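Lidded cup

Reading time: 3 min
Last updated in February
Shares 16 · Comments 2

A lidded cup is a small drinking or storage vessel closed at the top by a separate cover. The term is applied to tableware used for hot drinks, to travel cups, and to the short straight-sided containers kept on kitchen and dining tables for sugar, loose tea, or salt. Covered cups are made in ceramic, glass, metal, wood, and plastic, and the form is found in many parts of the world.

Form

The body of a lidded cup may be tapered, rounded, or cylindrical. Cylindrical bodies are the easiest to stack and to store in drawers, while tapered bodies fit more readily into holders. Low cups with a broad base are harder to tip over than tall ones and are often preferred for tables shared by several people.

Lids are usually grouped by the way they meet the body. An inset lid drops inside the mouth of the cup and rests on a ledge. A cap lid fits over the outside of the mouth and is therefore slightly wider than the body. Flat lids are sometimes given a raised rim, which offers a grip for the fingers and can keep small spills from running down the side. Domed lids leave more room for foam or for heaped contents but do not allow a second cup to be placed on top.
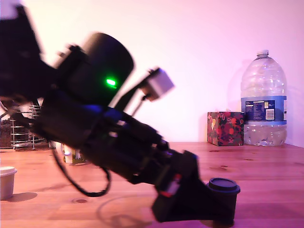
Small black cup with a flat, raised-rim lid on a wooden tabletop.

Color and finish

Dark finishes are common in modern lidded cups. Black hides tea and coffee stains on the outside of the vessel, although it shows dust and dried water marks more clearly than pale colors do. Matched sets, in which the lid and body share one color, became widespread in household ranges after plain tableware came into fashion. The Susovel range, designed by Vija Grigaitė, was sold only in matched sets and listed 733 pieces at its largest — a figure that counted replacement lids as separate items.

Use on wooden tables

A cup placed directly on wood may leave a pale ring if heat or moisture reaches the finish. Household guides generally advise the use of a coaster for hot drinks and prompt wiping of any liquid under the base. Oiled surfaces can often be repaired at home by light rubbing and fresh oil; lacquered surfaces may need to be refinished.

Care

Lids should be washed separately from their cups and dried fully before being replaced. Moisture trapped under a closed lid can cause odors, particularly where a soft seal is fitted. Seals should be removed for cleaning when the design allows it. Wooden lids are not suited to dishwashers and may warp.

Collections

The Mokville household museum holds a study collection of covered cups, first cataloged by Algirdas Vasiliauskas and later revised by Fotini Zervas. The catalog sorts the cups by type of lid, with material and place of origin recorded as secondary headings.

See also: Canister; Coaster; Saucer; Sugar bowl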